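Filed under: Getting There, Trains & Buses | 3 comments

The night bus is back and I could not be happier

I've been grumbling on this blog for years that you can't get from Stirport to Prargate after dark without a car or a very patient cousin. Well, that's over! As of this month there's an overnight coach, five nights a week, and last week I finally rode it end to end.

I booked the Tuesday departure for $26 one way, which is less than I paid for parking the last time I drove. The coach is run by Gajewski, the same family outfit that does the ski shuttles, and they've clearly thought about what people want at one in the morning. Lights go down right after the first stop. No music, no video, no driver doing stand-up over the speaker (I've had that on other lines and I still think about it). Just a blanket, a bottle of water and a seat that goes back far enough to matter.

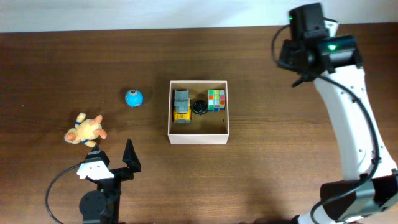 I had row 5, window side, and I'd pick it again. You're ahead of the rear wheels so the bumps past the county line don't rattle your teeth, and you're far enough from the door that the cold air at Tindum doesn't reach you. Oh, and Tindum! The stop there is 19 minutes long and the bakery next to the depot opens for it. I had a warm cheese roll in my hand at 3:40 a.m. and stood out under the awning with a bunch of sleepy strangers, all of us chewing, and it was one of the nicest parts of my whole week.

Now the changes to the fare rules, which I know a lot of you care about more than my cheese roll. Tickets can be moved to another night for free up to the evening before. After that it's a $5 fee, paid at the counter or to the driver. Two bags go underneath, one small one comes on board with you. Bikes are fine if you reserve the rack, but there are only a few spots and the spring weekends were already filling when I looked.

We rolled into Prargate before sunrise, a little early – the driver said the road work by the reservoir had wrapped up – and I walked down to the ferry landing with my bag and watched the first boat load. Try doing that after a night at an airport gate.

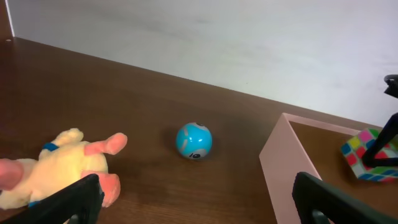 Do you need to print the ticket?
The driver scans it straight from your phone, and a paper copy from the counter works just as well.

The return trip leaves from the other side of the Prargate station, by the taxi stand, and the sign is small. I walked past it twice. Give yourself ten extra minutes the first time and bring socks you like, you'll want your shoes off. I'm already booked again for later in April, going up on the overnight and back by day so I can finally see what all those dark hills look like!

Comments

railsandrolls: Row 5 is my row, please delete this post. Seriously though, glad it's running again. Was the outlet at your seat working?

Reply from the author: Mine was! The one across the aisle was loose, so bring a charged battery anyway.

Marshside47: Took it Friday and it was packed, with a school group in the back half. They were asleep before Tindum, so no complaints.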